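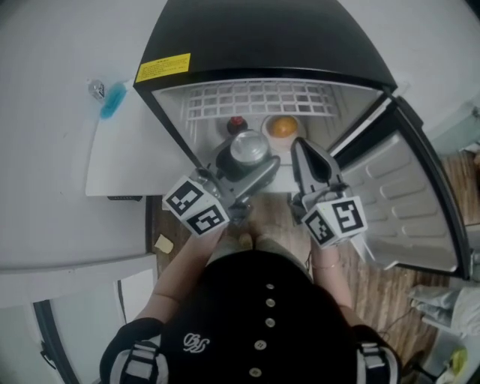

Mini fridge with the door open. Compact models are now part of the pickup program.

Old fridge pickup returns for Zaleck Electric members
August 6, 2020
Print | E-mail | 14 shares | 2 comments

The refrigerator pickup program is open again after a break that started in the spring. Members who have a working second fridge or freezer at home can have it hauled away at no charge and will get a credit on a later bill.

The program took in 843 units last year. Most came from garages and basements, and many had been running for years with very little in them. An older fridge in a hot garage works hard all summer. Members often ask the billing desk why their use went up in June, and a second fridge is one of the first things we ask about.

Pickups are handled by Thaler Hauling, the same company as before. The crew will call the day before with a two-hour window. For now they will not come inside the house, so the unit has to be in a garage, on a porch or at the top of the driveway. If you can't move it yourself and have no one to help, tell us when you sign up and we will put you on a list for later in the year.

What we take
Full-size refrigerators and upright or chest freezers must be plugged in and cooling when the crew arrives. Leave it running until then. Mini fridges are new this year. They get a smaller credit and can only go along with a full-size unit, as a separate trip for a small one costs more than it saves. We do not take wine coolers, ice makers or anything from a business.

Empty the unit before pickup day, including the ice trays. Check the door shelves too - the crew has been handed a fridge with a full set of salad dressings more than once. The path to it should be clear of bikes and boxes.

Credits
The credit shows up one or two billing cycles after pickup. It is listed on its own line under "adjustments." The limit is two full-size units and one mini fridge per account. Renters can take part if the unit belongs to them and the account is in their name.

We have room for 200 pickups in this round. Members in Stumness and along the Flaltuvum road will be scheduled first, as those routes were called off in the spring. If you had a date back then, you keep your place and do not need to sign up again, but please make sure we have a good phone number.

If you plan to keep your second fridge, a few things help. Move it out of direct sun, leave a few inches behind it for air, and vacuum the coils once a year. Unplug it in the months you don't use it and prop the door open so it doesn't smell. Keep it propped only where small children can't get at it.

To sign up, call the member desk and ask for Rosalie Hubmann, or dial extension 961 and leave your name, account number and the type of unit. Calls are returned in the order they come in.

Print this item | E-mail to a friend

Related items
Reading your summer bill
Tree trimming schedule, Stumness area
Office lobby still closed, drop box open
How to report an outage by phone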